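Week 4: Sorting things into groups (and why we disagree about it)

Right, last week I promised we'd get to categories, so we're doing categories. If you missed the session on word meaning, read the first half of that handout before this one or the bit on prototypes will feel like it's come out of nowhere.

The old view, the one you probably carry around without thinking about it, says a category is a list of conditions. Something is a triangle if it has three straight sides and is closed, and that's that. It works beautifully for triangles and for chess pieces. It works very badly for "furniture", and it falls to bits when you try it on "toy".

Have a go at that last one. A toy is made to be played with? Fine, but a cardboard box gets played with for a whole afternoon and no one sold it as a toy. A toy is for children? Tell that to my brother and his trains. Every condition I've ever been offered in this class has had a hole in it by the time I'd written it on the board, and I do enjoy this part of the term more than I should!

So the rival idea is that categories have a middle and a fuzzy edge. A robin sits near the middle of "bird", a penguin is out towards the rim. You're quicker to say yes to the robin, and you'd be more likely to name it first if I asked for a bird.

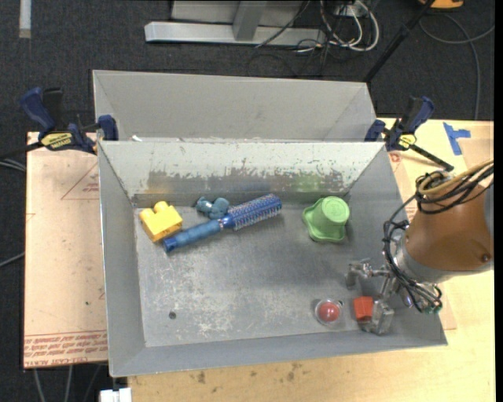 Loukia Deligiannis asked whether the fuzzy edge is in the category itself or only in our heads when we're being asked about it quickly. She reckoned that if you gave people a whole day to decide about the penguin, every one of them would say it is a bird, full stop, and the slowness would vanish.

I think she's half right. Being a good example and being a member are two separate questions, and a lot of the early writing on this ran them together. People will happily tell you that some even numbers are better even numbers than others – they like 4 a lot more than 126 – and the same people know perfectly well that both are even. Keep hold of that one, it comes back in the essay questions.

There's also the matter of groups we make up on the spot. "Things to save if the kitchen floods" isn't a word in any dictionary, yet you could fill it in straight away, and some answers would be better than others. Filippos Gkikas offered his grandmother's coffee pot, Iman Ramadan said the fuse box, and we lost ten minutes to that.

For next time, pick an everyday word (not "game", it's been done to death) and write a definition in one sentence. Swap with a neighbour and try to break theirs. Bring both versions, the first go and the patched-up one, as we'll start with those. Rima Matar has the spare copies of the reading if yours has gone missing.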